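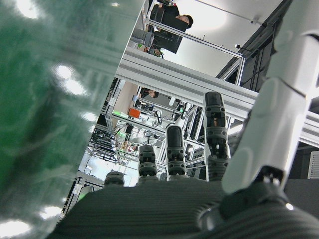 Four gray fingers and a white thumb, out on the shop floor.

Hi, and welcome to Dunamach! We're a small bunch of people who build robot cells in a shared workshop in Gallden, and I'm the one who got talked into writing this page, so you'll have to put up with how I tell it.

We started out in a garage. Mine, as it happens, which is why my car has lived on the street ever since. There were two of us back then and we wanted a machine that could pick a cup up off a moving belt and put it in the right bin. That was the whole plan. We figured it would take a couple of weekends, and we were off by a year and a half (I still have the calendar to prove it, with a lot of crossed-out Saturdays).

When the garage got too tight we rented bench space at the Seneviratne Building, over by the old rail yard. It's a shared shop, so you pay by the month, you get a key, and you get used to hearing other people's projects. We now have 16 members, and almost 300 square feet that we can call our own. Everything else is common floor – the frames, the benches, the good vise that's always taken.

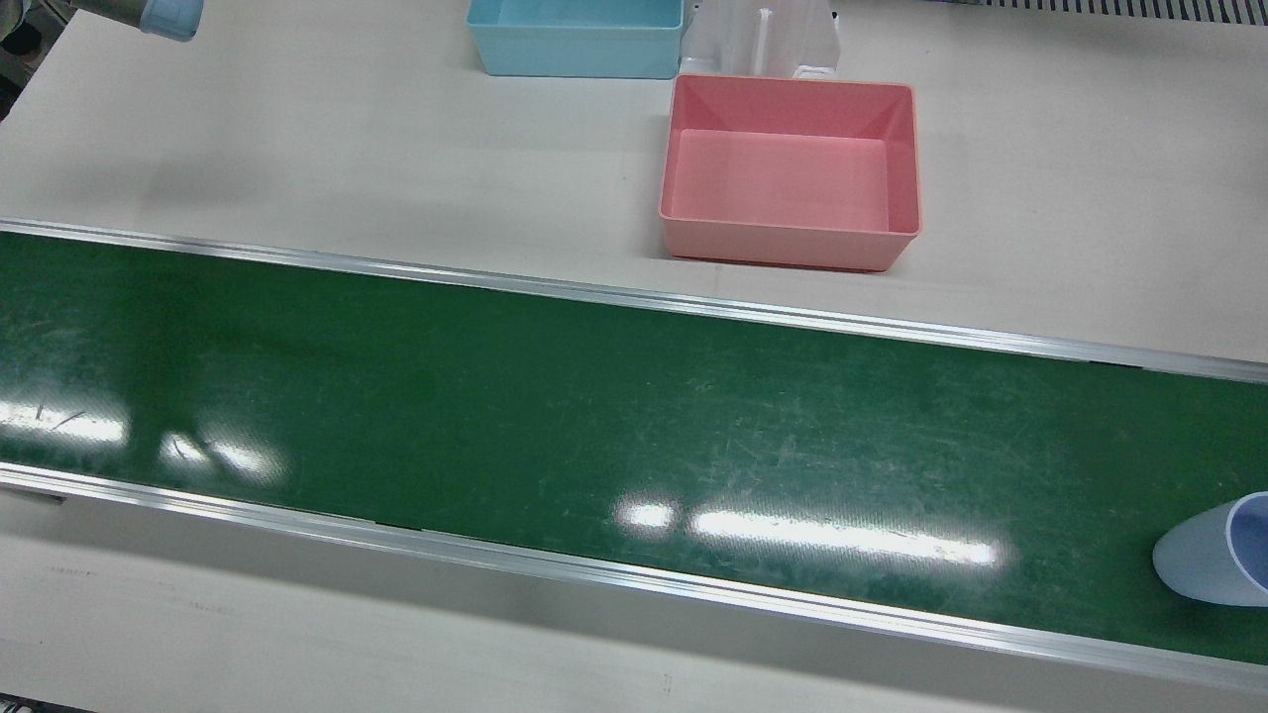 By the Dunamach bench crew
January

The project we're best known for around here is called Sarkitz. It's our sorting line, and it's on its third version. The belt is green and pretty scratched up by now, with an aluminum rail down each side, and the bins sit on the white table behind it. We like plastic cups for practice. They're light, they tip over, they roll when you least want them to, and light goes partway through them, so they give the vision side of things plenty of trouble. If you can sort cups all evening without somebody walking over to help, you're doing great.

The glare was what slowed us down the most on version two. A shiny belt under ceiling lights gives you bright white patches, and our software kept deciding that those were objects. I spent 83 hours on that problem (yes, I wrote them down, and no, I don't want them back!) before we started treating the reflections as part of the belt. We'd love to say we had a clever idea, but mostly we moved things a little, ran it again, and argued over sandwiches.

Hands came later. A simple gripper will do for a cup, and it's still what I'd tell any beginner to build first, but once you've watched jointed fingers close you want to work on them forever. Fingers bring their own headaches, of course. There are more joints to tune and more cables to route, and more ways to get a grasp almost right. We keep both kinds going, and people move back and forth depending on how patient they feel that week.
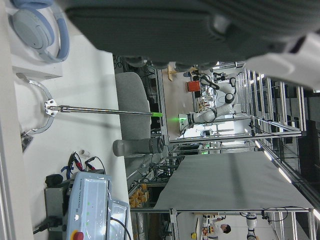

As for how we run things, it's pretty loose. Everyone gets a corner of a bench, and you keep your own tools wherever you like as long as the next person can still get to the power outlets. Know where the stop button is before you press anything else. Coil your cables when you leave, or at least push them into one pile. Alligator clips are shared, and they wander off, so buy the cheap ones.

You don't need a degree or a background in any of this. Some of us came from car repair, a couple from sewing and theater sets, and I used to fix copiers for a living, which turned out to be excellent training for anything with rollers. What we do ask is that you like taking things apart and that you write down what you changed. Please write down what you changed.

Open bench is every Tuesday from 6:30 in the evening until people get hungry. Come in by the side door of the Seneviratne Building, follow the noise, and ask for Dunamach. If you have a half-finished build of your own at home, bring it along – we'll clear you a spot.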